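Thread: Anyone else gone over to gripper work?

dustpan_dee
2022-02-24
I cleaned houses for Flendow for 9 years. Now the Dralik contract has us tidying with a gripper in each hand, so the robots can learn it from us. Same trash, new job title - and my knees have opinions. Red and cream food carton, blue and white packet, round bin with a white rim. I used to do that without thinking.

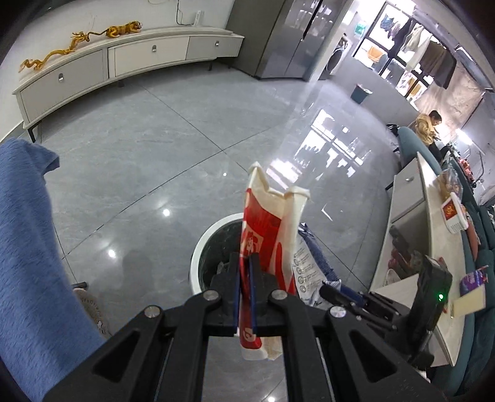 Are they cutting cleaners once the robots are trained?
Flendow told us hours stay put until June, and after that it goes house by house.

mopsandmore
"House by house" means cuts, sorry. Our Asante crew was 89 people and now it's 41. I'm one of the 41 and I still don't feel lucky.

gripfan
Disagree! I make more on this than I ever did scrubbing tubs, and my back quit hurting. Some 3,000 pickups in and I barely drop stuff. Rugs are still the worst part for me, bags and wrappers all over the shag and you have to slow way down. 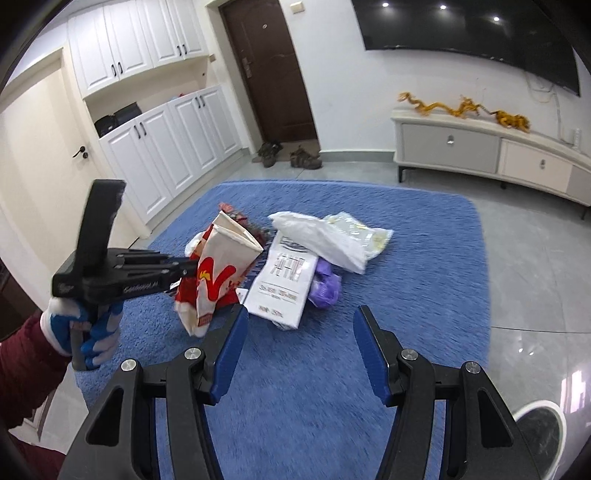 Replies, page 2

mopsandmore
Slow way down is my whole problem. Flesari pays us by the pickup, not the hour.

dustpan_dee
Wait, by the pickup? We're still hourly. Can you message me your rate sheet?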